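Célula bimanual de bancada Skilier
Garras paralelas de dois dedos, montagem suspensa
Fabricante: Tultico
Categoria: Manipulação / Células de bancada / Dois braços

Descrição geral

A Skilier é uma célula de bancada com dois braços e duas garras elétricas de dedos cônicos, destinada a tarefas de pegar e colocar com peças de forma irregular: fruta, legumes, embalagens flexíveis, pequenos recipientes. É fornecida como conjunto completo ou em módulos, para quem já dispõe de braços compatíveis e pretende adquirir apenas as garras e o controlador.

A página destina-se a quem prepara a aquisição. Os valores são indicados em proposta, mediante preenchimento da ficha de aplicação.

Configurações disponíveis

Skilier Base: 2 garras, 2 suportes de fixação, controlador, cablagem padrão. Sem braços.
Skilier Completa: conjunto Base, 2 braços, estrutura de suporte, câmera fixa sobre a área de trabalho.
Skilier Posto: conjunto Completa, mesa branca fosca e painéis de fundo.

A configuração Posto é a indicada quando a célula vai depender de visão. O fundo claro e uniforme facilita a segmentação dos objetos e reduz o tempo de ajuste da iluminação. Mesas existentes podem ser aproveitadas, desde que planas e sem brilho acentuado. Superfícies de inox polido não são recomendadas.

Garras

Acionamento: elétrico, um motor por garra
Dedos: dois, cônicos, pretos, substituíveis
Fixação: suporte plano aparafusado ao corpo da garra
Comunicação: cabo único por garra, dados e alimentação
Detecção de preensão: por corrente do motor

Os dedos padrão têm ponta estreita e são adequados para bordas, alças e objetos pequenos. Para objetos arredondados de superfície rugosa, como cítricos, a área de contato da ponta pode ser insuficiente e convém orçar também o jogo de dedos com revestimento macio (fornecido pela Vasić, encomenda separada). A troca é feita com chave sextavada e obriga a repetir a calibração da abertura.

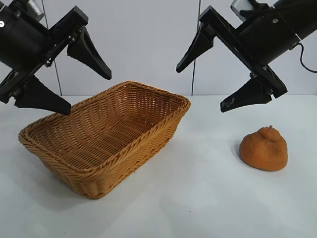

Na escolha entre um e dois braços, o critério principal é o recipiente. Se este for rígido, pesado ou fixo à mesa, um braço costuma bastar. Cestos leves, de trama ou de fibra, deslocam-se ao menor toque na borda, e nesse caso o segundo braço serve para segurar o recipiente enquanto o primeiro deposita o produto. O mesmo se aplica a sacos, redes e caixas de cartão sem fundo reforçado.

Os dois braços partilham o mesmo volume de trabalho. O controlador inclui verificação de colisão entre garras, mas não conhece a altura dos recipientes, que deve ser introduzida manualmente ou obtida pelo módulo de visão Inby (opcional).

Itens a prever no orçamento

Além do preço do conjunto, a proposta deve considerar:

Dedos de reposição. São peças de desgaste e apresentam riscos superficiais com o uso normal. Recomenda-se encomendar 3 jogos com a célula.
Cabos. O cabo da garra descreve um laço livre junto ao corpo e trabalha em flexão contínua. Prever 2 cabos sobressalentes.
Licença Inby. Uma licença por controlador, independentemente do número de câmeras.
Instalação e calibração. Faturadas à parte, com duração prevista de 2 dias na configuração Posto.
Formação. Sessão única para até 5 operadores.
Avaliação de risco. A cargo do comprador. A Tultico fornece a documentação técnica necessária, em português e inglês.

Transporte e seguro são cotados conforme o destino.

Requisitos do local

Piso nivelado e sem vibração transmitida por máquinas vizinhas
Tomada dedicada com terra
Iluminação difusa e constante; evitar luz solar direta sobre a mesa
Espaço livre dos dois lados da estrutura para acesso aos braços
Rede cabeada para o controlador; ligação sem fio não suportada

Prazos e garantia

O prazo de entrega da configuração Base é de 20 dias úteis após confirmação da encomenda. As configurações Completa e Posto têm prazo definido em proposta, em função da disponibilidade dos braços. Encomendas recebidas em dezembro são processadas no mês seguinte.

A garantia cobre motores, controlador e estrutura. Dedos, revestimentos e cabos estão excluídos.

Ensaio prévio

Antes da encomenda é possível enviar amostras do produto e do recipiente para ensaio. Para fruta, enviar unidades de calibres diferentes, incluindo as de forma mais irregular, que são as que determinam a abertura necessária e a escolha dos dedos. O relatório de ensaio acompanha a proposta. As amostras não são devolvidas.

Documentos para download

Ficha técnica Skilier
Ficha de aplicação
Desenhos de fixação das garras
Tabela de compatibilidade de braços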